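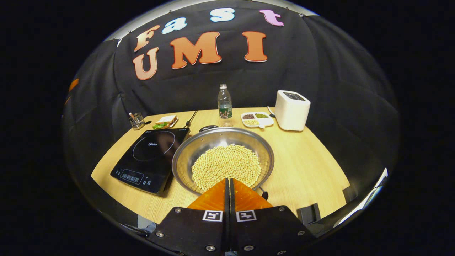
The slow death of the proper hob

My mother learnt to cook on gas, and so she judged every kitchen by its flame. A blue one meant decent people. A yellow one meant ringing somebody. Electric rings were for holiday flats and students, and were spoken of in the same voice as tinned potatoes.

I held out for years on her behalf. Then in January the boiler man condemned my cooker, drank my tea and wrote DO NOT USE on a label he tied to the knob with a bit of string. I went to Mägi, the shop by the bus station, where 60 cookers stand in rows waiting to be disapproved of.

Induction, it seems, is what one has now. The Trirkex model had a touch panel that ignored me completely, then responded to my sleeve. The Fluklow was lovely and cost £2,698 with fitting, a sum I had previously associated with cars. For £2,937 you could have the same thing with an extra ring and a lamp. I bought neither. I bought an Ellov from the back of the shop, end of line, slightly scratched.

Then came the matter of the pans. You are meant to test them with a fridge magnet, and I spent an evening on the kitchen floor doing so. The magnet was shaped like a lobster. It slid off the copper one, off the aluminium ones and off the milk pan I have had since college. Of 10 pans, it liked the ugly one best.

Water boils before I have found the pasta – I'll give it that. The hob beeps if I put a spoon down in the wrong place. My mother came for lunch, looked under the saucepan for the flame, and asked whether we were having salad.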